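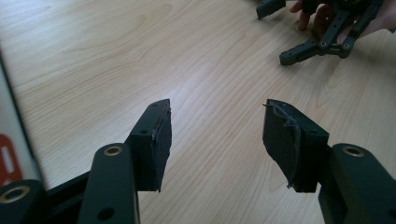 Table surfaces and soft goods: notes for the June issue

The pale wood tables from Haltum have been in use since April, and several readers have asked about their care. Wipe along the grain with a damp cloth, then a dry one. Do not use wax. On a light matte surface, wax leaves patches that show under side lighting and is tedious to remove. Small scratches can be left alone until the yearly check.

Plush and looped pile

Fluffy white items need separate handling. Curly pile mats down when it is stored under weight, and the tufts hold dust at the base. Shake each piece out, brush it lightly with a wide comb, and store it upright or on top of the bin. Washing is at 30 degrees or below, in a mesh bag, without softener. Nahuel Cáceres tested two softeners in April and found that both left the loops limp after 4 washes.
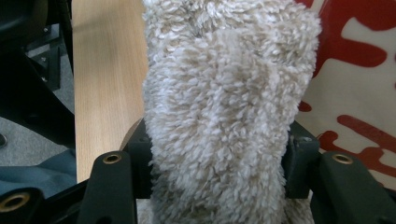

Surface inspection

Hrvoje Golob has written a short inspection sheet for the tabletops. It asks for the table number, the lighting used and any mark longer than 12 mm. Inspect at a low angle. Wavy grain is a feature of the wood and should not be entered as a defect, which accounted for most of the false reports on the old sheet.

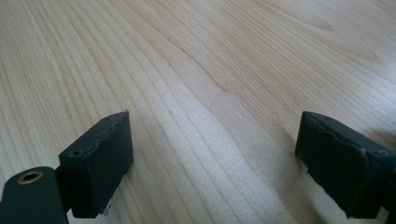
Pale wood tabletop, grain running diagonally.

Signs and printed boards

Rounded white boards with printed panels go in the flat rack, face to face, with a sheet of tissue between them. Hold them by the sides. The panda board with the red characters 平安喜乐 and 好事发生 is listed under "Seasonal, small" in the Midano catalog.
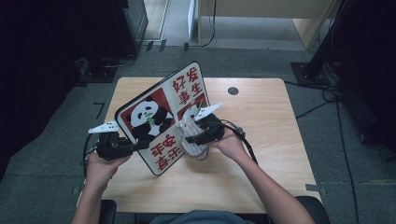
Boards with worn corners should be put in the Rillora tray with a note of the catalog number. The tray is emptied on the first working day of the month. Replacement tissue is ordered in packs of 47 sheets, and the spare pack is kept on the lower shelf in Colombo. Corrections to the inspection sheet go to Hrvoje.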